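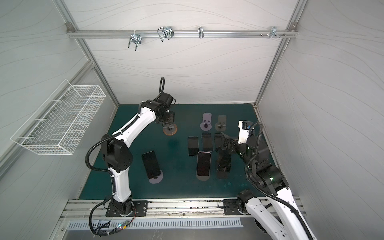 Two white robot arms over a dark teal tabletop.

FOR IMMEDIATE RELEASE

Nustitz Brings Out Purura, a Root Inoculant for Vegetable Transplants

KO, October 7, 2025 – I've been putting off writing this one until the bags were printed, and the bags are printed, so let's go! Starting today, Nustitz is taking orders for Purura, our new granular mycorrhizal inoculant for tomatoes, peppers, eggplant, squash and pretty much anything else you start in a tray and move outdoors later.

If you've bought from us before, you probably know us for Nanen, the liquid kelp feed. Nanen isn't going anywhere. Same jug, same smell (sorry), same price through the end of the season. But a liquid feed goes on the leaves or in the watering can, and for a long time growers have been asking me what we had for the planting hole. Until now my answer was "good compost and patience," and I'd still tell you to use both.

What it is

Purura is a dry granule made from fired clay, carrying the spores of root fungi that live in partnership with plants. You drop it where the roots will touch it, the spores wake up in moist soil, and the fungus grows into and out of the root. The plant gives it sugar. The fungus goes looking for phosphorus and water in places the root can't squeeze into and brings some of it home. People who farm without much bought-in phosphorus tend to get excited about this, and I'm one of them.

It isn't a fertilizer. There's no N-P-K number on the front of the bag, and I had a long argument with our label printer about leaving that space blank. It also won't do a thing for cabbage, broccoli, kale, beets or spinach. Those families don't partner with these fungi, so please save your money and put it on your peppers.

How to use it

One level teaspoon in the bottom of the planting hole for a plug, and a full tablespoon for anything in a four-inch pot. Set the root ball right on top, firm it in, and water. For trays, stir it into your mix before you fill the cells. Go easy on high-phosphorus starter feeds for the first 3 weeks. A plant that's swimming in phosphorus has very little use for a fungus, and it'll mostly ignore it.

Don't mix Purura with a soil fungicide drench. I know that sounds obvious, but I did it myself two summers ago with a whole row of eggplant and had to write off the trial. 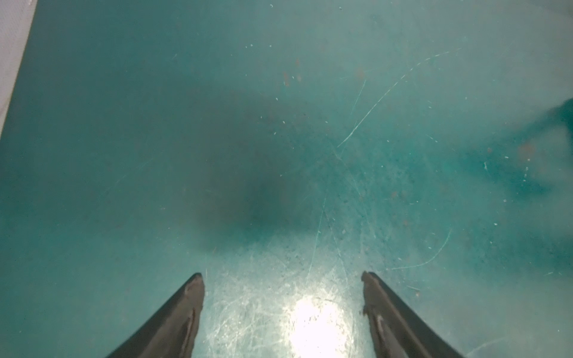 Roots are where I've spent most of this year. We grew tomatoes and peppers in flat boxes with a clear side, so I could slide the cover off and see how far they'd gotten without digging anything up. It's slow, fussy work and I loved it. The pattern I kept hoping for is a bit like the marks on that worn teal surface – one long curving line sweeping down through the middle, fine ones crossing it every which way, and a dense tangle near the bottom. A tomato with a good set of feeder roots has that same scribbled look against the glass. The fungus itself is much finer than that, and you need to stain a piece of root and put it under a microscope to see whether it moved in.

What we saw in the field

I'm careful with this part, having read too many labels that promise the moon. We ran Purura on 42 beds on our own ground at Ko, each one split down the middle, treated on one side and untreated on the other. The soil there is a tired sandy loam that dries out fast. In July, when we got our longest stretch without rain, the treated peppers were slower to wilt in the afternoon and I was happier looking at them. The tomatoes were closer to a tie. On the beds that had gotten heavy manure the fall before, I couldn't tell one side from the other at all.

So if your soil is rich and has been under living roots for years, you may already have all the fungi you need, and I'd suggest trying a small bag on one bed before you buy a big one. If you're on sandy ground, new raised beds or bagged mix that was sterile when you opened it, I think you'll get more out of it. Leave a few plants untreated either way. It's the only way you'll ever know what you paid for.

Sizes, storage and orders

Purura comes in a 3-pound bag for $22 and a 20-pound pail for market growers, with the pail priced by quote for now while we figure out freight. Keep it dry and out of the sun, and don't let it sit in a hot truck. The use-by date is stamped on the back seam. It does matter with a living product, so please don't stash a bag on the shelf for years and then write me an angry letter!

Farm stores that already carry Nanen can add Purura to their regular order with no new paperwork. Everybody else can order direct from the Nustitz office, by phone or at the counter. We've got a short printed guide with planting rates for trays, plugs, pots and bare-root strawberries, and we'll tuck one in with every order.

About Nustitz

Nustitz makes plant and soil products for small farms and home gardens. We blend and pack at Ko, and our own vegetable beds are just behind the packing shed.

Press contact: Nustitz office, Ko. Sample bags are available to garden writers and extension staff on request.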